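Speaker notes: Folding and sorting at the Prenport linen room
Graltbridge housekeeping meetup, November, 30 minutes with questions

Start with the numbers. We handle 30 small cloths in a batch, and before the change a batch took about 14 minutes from heap to shelf. Ask who in the room still folds on top of the dryer. Wait for hands.

Say that the folding was fine. The time went into walking and into picking the same cloth up twice. Mention the Lallovo site, where they had the same trouble with napkins.

Next two slides, leave both up for a bit.
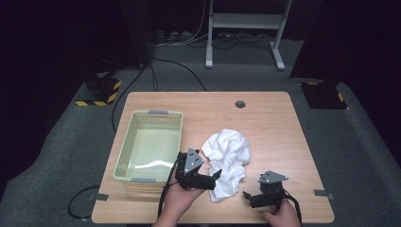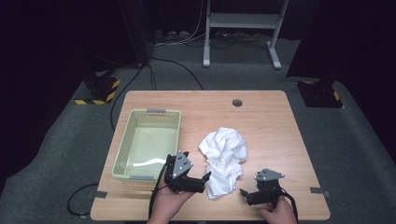
Our rule is one cloth on the table at a time. Everything else waits on the cart behind you, and the finished stack goes in something with sides so it can be carried off in one trip. Point to the green basket on the left of the cloth. It has a handle at each short end, and that matters when you lift a full one. The crumpled cloth is the usual starting point, so don't shake it out over the floor. Find a corner first, then the corner next to it, and lay the long edge along the front of the table.

Then the 3 folds: half, half again, then thirds. Demonstrate with the cloth from my bag. Do it slowly once and at normal speed once.

Left-handed people should swap the basket to the right. Mandagi staff asked about this last time.

If there is time, talk about table height. Ours were too low for the taller staff and we put blocks under the legs.

Handout is by the door. Take questions, then hand over to the stain removal session.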